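Re: [club-sets] board and loose pieces
From: Gualtiero Sanna

Renzo Tedesco wrote:
> Is the Dallow board still any good? I have 27 members and 3 boards.
> Can bring the Ostari clock if needed.

Renzo, the board is fine and you can have it until March. 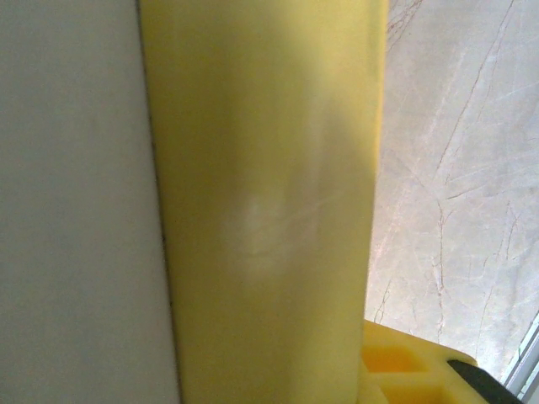

Cleaning is simple. Use a damp cloth on the squares and nothing with grit in it. Grit takes the finish off smooth plastic and leaves a pale scuff, like the whitish one on the yellow piece, and it won't wipe away.

The board has a thick black border, so measure the bag before you buy one. Bianchini had them for 38.

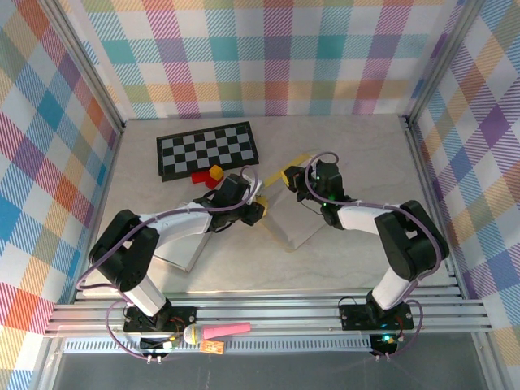
Bring the clock too. I still need the red blocks back for the kids' table.

Gualtiero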